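Why do some cups have ridges?

Have you ever run your finger down the side of a cup and felt it go bump, bump, bump? Those bumps are called ridges, and they are ever so handy, because they give your fingers something to hold on to (lovely when your hands are a bit soapy!).
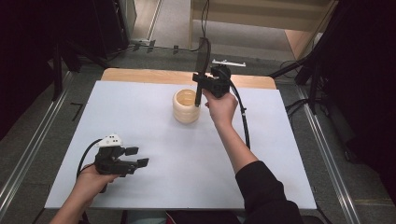
What is the round edge at the top of a cup called?
It is called the rim, and it's the part your lips touch when you drink.

Next time you lay the table at home, see if you can find a cup with ridges of its own.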